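Bench notes, letter block rig
Feb 3, 2019

Right, I've finally got round to trying the two sets of fingers back to back. Ravindra Kanaujia has been on at me since November to stop arguing about it and just do it, so this is me doing it! Same blocks, same floor, same whiteboard on its wooden stand, wrist camera running the whole time. Tedell controller throughout, I left the settings alone. Stills from the wrist camera first, then the grumbling.

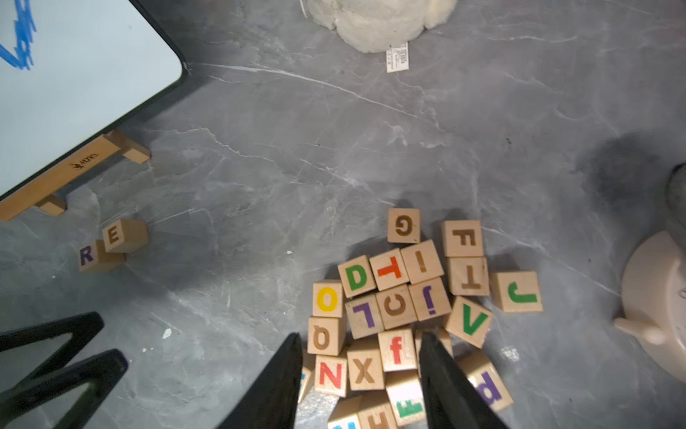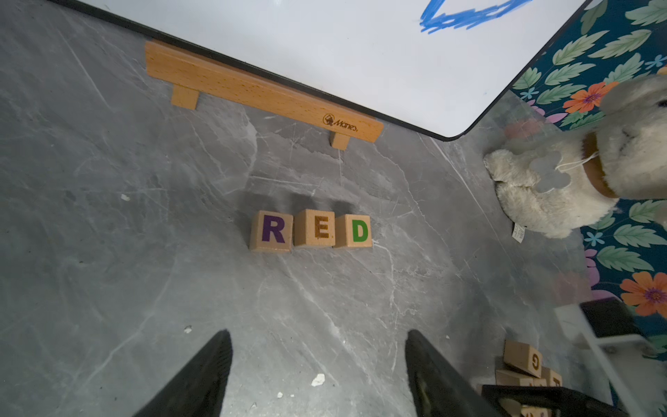
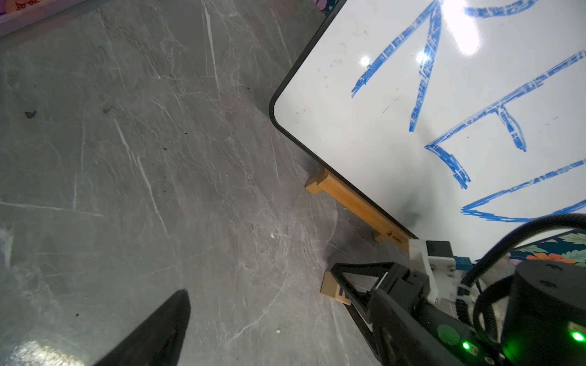 So. The Birora fingers went on first and I have to say I like them more than I expected to. They come down to a nice blunt tip and you can get one between two blocks without shoving the neighbours along, provided the gap is there in the first place. When the gap isn't there, well, you get the usual thing where the block you want rides up on the one next to it and the whole lot shuffles. I tried going in square and I tried going in on the skew, and skewed was better for anything in the middle of the heap (the blocks never sit straight anyway, so "square" doesn't mean a lot).

Out of 71 tries, 6 were outright drops and 7 were what I'm calling wrong block, meaning it came up holding something, just not the letter I'd asked for. I put the rest down as good. I wasn't fussy about which way up the letter ended, and Ravindra will say I should have been. He's probably right, the software side is going to care a lot more than I do.

Then the Grositz pair. Softer, grippier, and a real pain to fit, the screws are a different length and I lost one under the bench for a good while. Once they were on they held beautifully, I gave the arm a proper jog up and down and the block didn't budge. But they're fatter at the tip and it shows as soon as the blocks are bunched up. I stopped after 22 tries. I was getting cross and it was lunchtime, so don't read too much into the comparison until somebody has done a full run.

Camera. I'm still not happy with the exposure. The shiny floor and the shiny whiteboard both throw the light straight back at the lens, and the letter finder gets in a muddle whenever there's a bright patch next to a block. It's also hopeless with lowercase. Show it a d on its side and it'll say p, q or nothing at all depending on its mood. I'd put up with that if it told us it was guessing, but it gives you the same confidence number either way.

The other camera thing is that the fingers hide exactly what you want to see at the moment you want to see it. Tipping the mount back a bit would help, and I've got the old Sandhu bracket in the drawer, the one with the slots. It might foul the cable on the way round. Will try it on the bench with the power off before I do anything daft.

Jobs: find more of the short screws. Turn the exposure down and lock it. Full run on the Grositz fingers. Wipe the whiteboard, and ask Ravindra if he wants the orientation logged per block or just per word, as that changes how I write the file out.

Birora fingers are back on for now. Please leave them on.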